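Tidying up is still the hard part

When I asked Rekha Kaushik if a machine can do the chores in her house, she laughed before I finished the question. "My son's room, you mean? No. Not this year, and I would not promise you next year."

Kaushik leads a small group at Odau which teaches pairs of robot arms to do simple work with the hands. She came to it from a parcel depot, where she was a shift manager, and she still speaks about the work like somebody who has to finish it before the lorry leaves. Her colleague Daithí Coughlan joined us for the second half of our talk.

At present they are interested in putting away children's drawing tablets. "People think it is too easy," she said. "A tablet is flat, it is smooth, and it lies on a smooth table. Where do you put your fingers? You and I push it to the edge, or we use a nail. The arm has no nail."
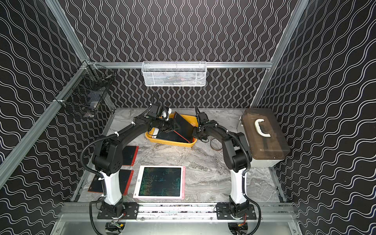
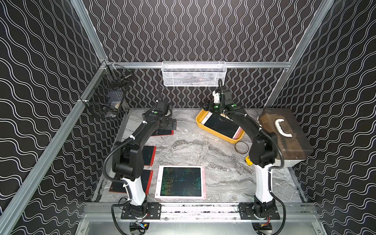
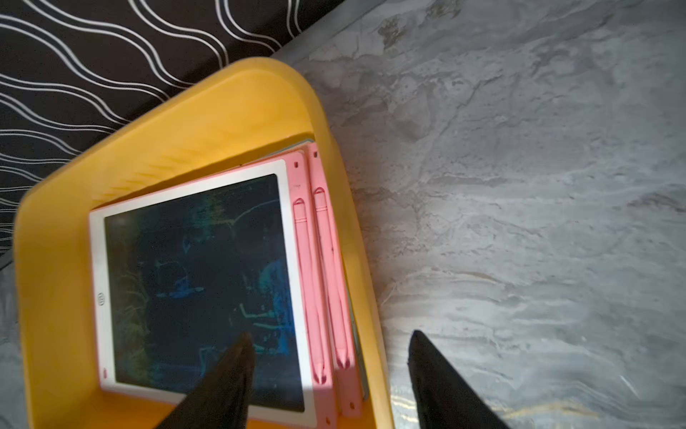 Drawing tablets and a yellow container, at Odau.

What goes wrong

Coughlan keeps a notebook of failures, and he read some to me. The gripper closes on air. It takes two tablets when it wanted one. It holds a tablet well, but then it meets the wall of the container and keeps pushing. "The first one is not so bad," he said. "There is plenty of room. With each one you put in, you have less room for the fingers, and the fingers are thick."

His notebook has 213 entries. He told me that 11 of them are the same mistake, made on one afternoon, and that he was quite angry that day.

I asked if the shops are further ahead than the homes. Kaushik believes they are, a little. On a shop floor the shelf stays in its place and the goods have known sizes. "At home somebody leaves a sock on top," she said. She would trust a pair of arms to sort returned items at a counter, with a person near. She would not yet leave them alone for 20 minutes in a kitchen.

Coughlan is more hopeful. He wants to try folded towels in November.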